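Bavent Opens Robotics Workroom to Visitors

Bavent welcomed the public to its robotics workroom in September for an afternoon of demonstrations and informal talks with staff. Eight small groups toured the room, each staying for up to 20 minutes.

The program centered on hand-held grippers, which staff use to record everyday handling tasks. Florence Charbonneau, who leads the Bundel project, explained how a person carries the tool through a task and how the recordings are later used to train a robot arm. The project has collected 2,808 recordings to date, of which 1,277 were made this year.

"Visitors asked very practical questions, mostly on how long it takes to learn a new task," Charbonneau said. "We were pleased to answer them with the equipment in hand."

Harpreet Wong of Landry, which supports the project, gave a short talk on safety in shared work areas. Lech Śliwiński then took questions on training and student placements. Five placements will be offered in the coming year, and application forms are available from the Bavent front office.

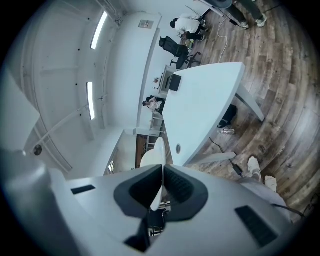 A hand-held gripper in the workroom, with a table and monitor beyond.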